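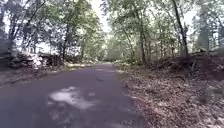 Sunlight and shade on the road through the woods.

The Bullo is a stacking stool from Cevska, a small studio run by designers Alina Bucur and Octavian Roman. It was first shown in June as part of a group exhibition on seating for public rooms, and it is now sold through Nomix in five colours. I have been using a pair of them at home and in a shared studio.

The seat is a shallow dish of pressed ash on four steel legs, 64 cm high in the taller version, which is the one I have. There is a lower one for use at a table. The dish looks as if it will be slippery, but a fine groove near the rim stops you sliding forward. I can sit on it through a long meeting without shifting about much. Corina Buzatu, who shares the studio and is a good deal shorter than me, wanted a footrest, and there isn't one. 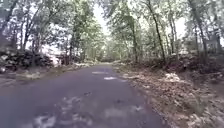 Fallen leaves beside the asphalt.

Assembly took five minutes. The legs screw into a plate under the seat and the key is supplied. One leg on my second stool needed backing out and starting again as the thread had caught. The feet are rubber caps, pushed on by hand, and they leave faint grey marks on a pale floor. These wipe off with a damp cloth.

Stacking works well up to a point. Cevska says you can go higher, but I would stop at four, as the pile starts to lean. The legs have already rubbed a little paint off each other near the top, most noticeably on the yellow.
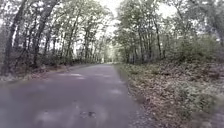
A single-lane woodland road.

The price is the difficulty. At more than £100 each, a set for a café or a gallery soon adds up, and the Nedelcu stool does much the same job for less. It is heavier, though, and its seat is flat and harder to sit on for long.

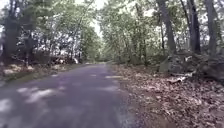 Spare caps and seats can be ordered separately, and the seat comes off with the same key. I'd buy the lower version if I were choosing again, in the dark green, and put felt pads under it from the start.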